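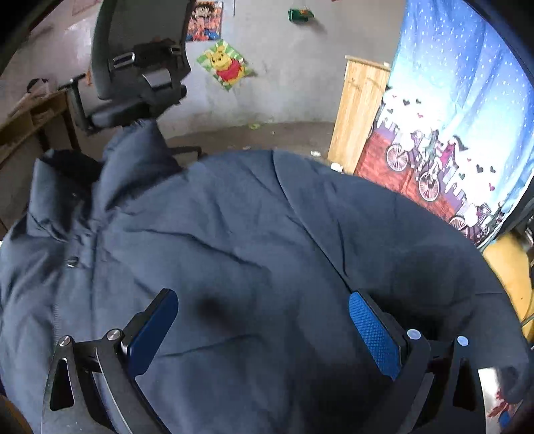 April, 7:40 a.m. Working rules, padded garments

Third pass through the Cludesville collection rules, with the jacket as the test article. Tươi Dương wants the text settled before the next batch goes out to home operators, and my notes from yesterday run to 19 remarks, most of them on wording.

Rule 3 stays as written: jaws open before they enter the cloth zone. I did add a line on approach height. Quilted fabric gives no firm surface to stop against, and operators trained on towels press too deep. The new line says to stop at first contact with the outer shell — then close.

Grip point is still open. The draft says "any stable fold." Niloufar Nazari marked that as untestable and she is right. I changed it to a fold or hem at least as wide as the finger pad, away from snaps and zippers. A snap under the pad gives a false closed reading, and we had that in the Wavow batch for two days before a reviewer caught it.

Room condition: no rule. Cleltley's old guide told operators to tidy up first, and we dropped that. Chair, desk, posters, things on the floor all stay where the household has them. The only limit is a clear reach on the side the hand comes from.

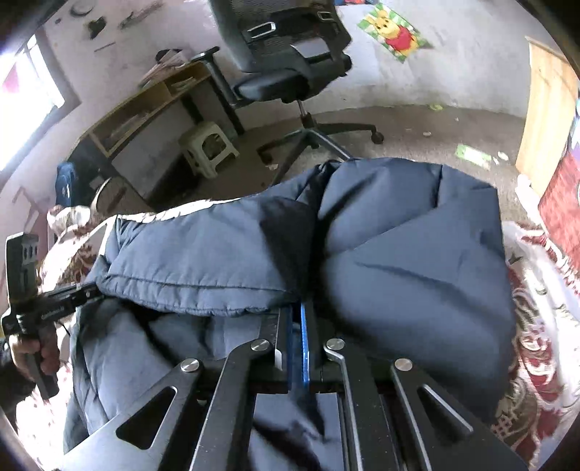 4:15 p.m. Two-handed work

Spent the afternoon on the section for two grippers. Garment on the bed, one gripper closed on the cloth, the second held at the left by the edge of the folded part. Points for the draft:

One tool holds while the other moves. Both moving at once is allowed only for the final lift.

Cable is kept behind the wrist and off the garment.

Clip length is capped at 108 seconds. Past that, cut at a released grip and start a new clip.

Review 30 clips per operator before full approval. Niloufar asked for more. I left the number alone until Hứa sends the error counts.

Still to write: dark cloth in front of a bright window. Exposure lock or move the bed, I have no preference yet. Tươi gets the draft tonight without that paragraph.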